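Flurkum Bench Cell for Computer Refurbishment

Product line: Assembly and rework
Supplied by: Sulano
Suitable for: Repair depots, refurbishment centers, school and public-sector IT workshops

Overview

The Flurkum Bench Cell is a two-arm workstation for the repair and refurbishment of desktop computers. It takes over the repeated handling of cards and boards, and leaves inspection, fault finding and final approval with trained technicians. Sulano supplies the cell complete with its table, arms, grippers, fixture trays and a tablet-based job list, ready to connect to a standard workshop power supply.

The cell was developed together with Akyol, a refurbishment company that operates a workshop in Stotcombe. Staff there took part in the design from the first drawings, and several features of the present version come directly from their requests. The height of the table, the position of the stop buttons and the wording of the messages shown to the operator were all changed after the first trial period.

Working at the cell

A technician opens the case, removes dust and loose fasteners, and checks the machine for damage. The case is then placed on the table and the job is selected from the list. The arms carry out the card and board steps in the order given by the job. When a step cannot be completed within the set force limit, the arm withdraws and the operator is asked to decide what should happen next. The cell does not try again without permission.
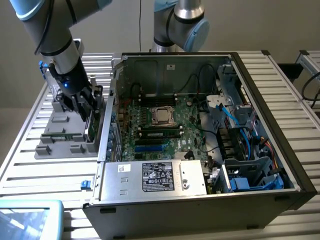 Changes to daily work were the main concern of the Stotcombe staff when the project was announced, and Akyol agreed in writing that no position would be removed as a result of the installation. What has changed is the make-up of the day. Technicians formerly spent long periods bent over open cases, pressing cards into place by hand. With a tower lying on its side and its cards held ready in the slots of a fixture tray, that part of the work can be given to the gripper, and the technician is free to test returned units at the next bench. Operators rotate between the cell, the test area and the customer desk, and no one is assigned to the cell for a full shift.

"The staff asked for two things: to be able to stop the arms at any moment, and to be told why they had stopped," says Eylül Oral, workshop manager at Akyol. "We also had to learn to plan the day differently. Cases now need to be sorted by model before the morning shift begins, and that took some getting used to."

Training and support

Each order includes training for up to 8 operators, held at the customer's own site over two days. No earlier experience with automation is required. The course covers loading and unloading, changing trays, answering operator messages, safe entry to the work area and daily cleaning. A separate session is offered to supervisors and employee representatives — it deals with job rotation, working hours at the cell and the handling of performance records. The cell records results by job only. It does not keep records by operator.

Telephone support is available from 8 a.m. until the close of business. Spare gripper fingers and trays are normally sent on the day of the order.

Main features

Two robot arms, table-level working area
Two-finger gripper with adjustable force limit
Slotted aluminum table for quick repositioning of fixtures
Exchangeable trays for cards and boards
Job library with 182 case layouts, extended on request
Total weight about 390 kg without trays

Site requirements

The cell must stand on a level floor with free access from the front and one side. A risk assessment of the completed installation is required before first use. Sulano provides a template and will attend the assessment if asked. Customers are advised to involve operators at this stage, as they will know best how cases and parts move through the room.

Ordering

Standard cells are built to order. Customers who wish to see the cell in operation may request a visit to the Stotcombe workshop through their Sulano sales office; visits are arranged with Akyol's agreement and are limited to small groups. Fixture trays for additional card types are quoted separately, and a sample of each card should be sent with the inquiry.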